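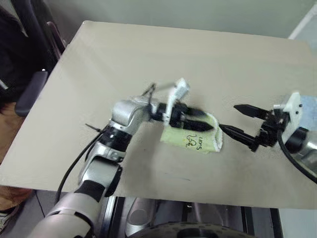
Tue 27 December. Branding module, notes to self + Caradog. Only me in so writing it all down before I forget. Module is for the June intake at Sterstead, first years, 50 places, and the title is still wrong. "Brand and Story" sounds like a bookshop. Will take anything better. Session one I want to open with a still and no product name, give them four minutes to write the line that goes under it. Tried it on myself. First go: "Takes hold." Second go: "Softly does it." Second one is rubbish but it's the one students will write, so good for the discussion. Colour does most of the work - that washed-out green against beige reads calm and a bit clinical. Do the same exercise again in week six when they've done tone of voice and compare.

Running order as it stands:
wk 1 - lines without a product
wk 2 - names. Duvar as the case
wk 3 - who is it for
wk 4 - Kolář guest slot, TBC
wk 5 - budgets, dull but they need it
wk 6 - lines again, then crit

Duvar case needs cutting. The handout is 2,735 words and last year's lot plainly stopped reading at the bit about the second logo. Keep the shop sign story, keep the row over the accent colour, lose the whole history of the typeface. Dalibor wrote the typeface part so ask him before I bin it. He'll say fine and then mention it at lunch for a month.

Kolář - emailed twice, no answer. Want someone from their side to talk about the rebrand they dropped, not the one they launched. If nothing by second week of term swap in Tresix, who said yes in principle but want to see the slides first. Don't love that. Caradog, can you ring them? You're better on the phone than me.

Budgets session. Using the made up campaign again, total spend 1,225, split however the group likes, then I take a chunk off them half way through and they have to re-do it. Went well with the evening group. Went less well with the Thursday lot who spent the lot on posters and then argued with me. Need a clearer sheet, the columns dont line up when its printed.

Marking. Old brief asked for a reflective statement AND a log AND a deck. Too much. Propose dropping the log. Deck stays at 60 per cent, statement 40. Dalibor wants a viva as well, I said up to 237 minutes of vivas per marker is not happening with the staff we've got. He is checking his sums. Leave till we're all back.

Things that annoyed me re-reading the feedback forms:
- "more real examples" on nearly every one. Fair.
- room too warm
- someone wanted the slides before the session. Could do, but then wk 1 doesn't work at all. Send after.

To do: rename module. Chase Kolář. Print the Duvar cut and read it on paper. Find where the good marker pens went. Ask Caradog wether the projector in the small studio still does the purple thing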